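Print this page | E-mail this page

Workshop tips: sorting out a gripper before you buy one

Been going back and forth between two sets of fingers for the bench arm, the Irnon and the Eder. Notes below, mostly so I stop repeating the same mistakes.

Try it in the simulator first. Free, and you can't crack a finger. Load the wrist camera view and leave it open on a second screen the whole time.

Use a boring test piece. A round rod is good. Long, same shape all the way up, shows any lean straight away. Flat-sided blocks flatter every gripper.

Grab low, keep it upright. If it holds there it'll manage most things in the shed. Wood-grain colouring helps too, the bands make a twist easier to spot than plain grey. Check both inner faces are sitting against the rod, left and right, before you lift annything.
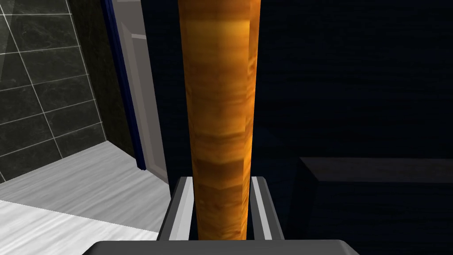

Settings that worked for me

- Close slow. Eder fingers at 90 in the speed box were too snappy, dropped to 5 and crept up from there.
- Same start pose every run. Save it, name it somthing sensible.
- Round things drawn with flat facets can catch on an edge. Turn the rod a bit and try again before blaming the gripper.
- Dark walls behind a dark gripper are a pain on the camera. Lighten one or the other.
- Write down the controller version. Jhosep Castaño had me redo a whole Tuesday of runs over that. Fair enough.

So far: Irnon for long stuff, Eder for small parts. Might change my mind once the Wernton controller turns up in February.

We use cookies to remember your settings and favourite tips. Accept | Manage cookies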